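Bench notes, November, a bit after 4 p.m.

Nhung Hoàng asked me over lunch whether our setup could do a household chore yet, start to finish, and I said "sort of," and then felt bad about it all through my sandwich. So I'm writing down what I think while it's fresh!

We have 114 runs logged under Clavier now. Pick-and-place on small stuff (cups, socks, the Gadolari blocks) is fine, I'd let it clear my desk tomorrow. Big awkward things are another story. Anything with a flat base and a long pole on it has to be held by two arms that agree with each other, and every little tilt down at the plate is a big swing up top. My mother moves her floor lamp with one hand while talking on the phone – I think about that a lot.

Two arms on the tall white piece, plus a wrist view:

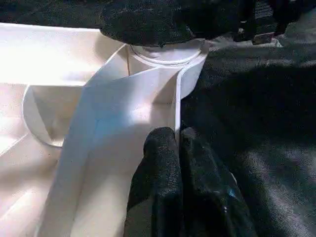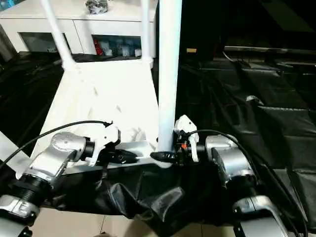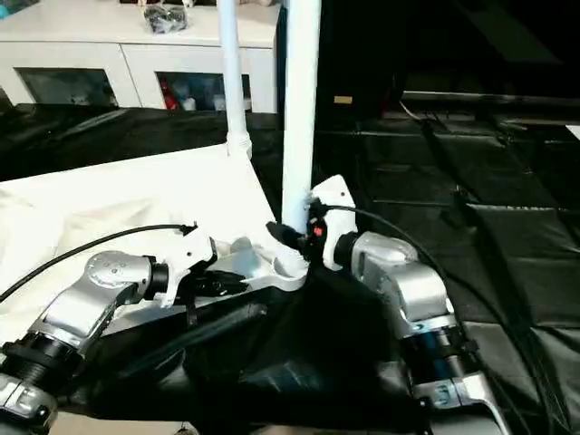 Nhung's view is that we should stop fussing over grip force and work on timing between left and right. I'm mostly with her. The Talpur planner still treats the arms like two strangers carrying a couch. I'd also like a second look at the fingertip pads, but she has vetoed that until the planner branch is merged, fair enough.

The log folder is up to 631 files and the names are a mess (my fault, I'll fix it). Konberg wants a yes or no on chores by the end of the month. My answer for now: light tidying yes, moving furniture no, and please don't ask about stairs.

Still to do: rerun 93 with the slower left arm, and email Nhung the timing plots before she goes home.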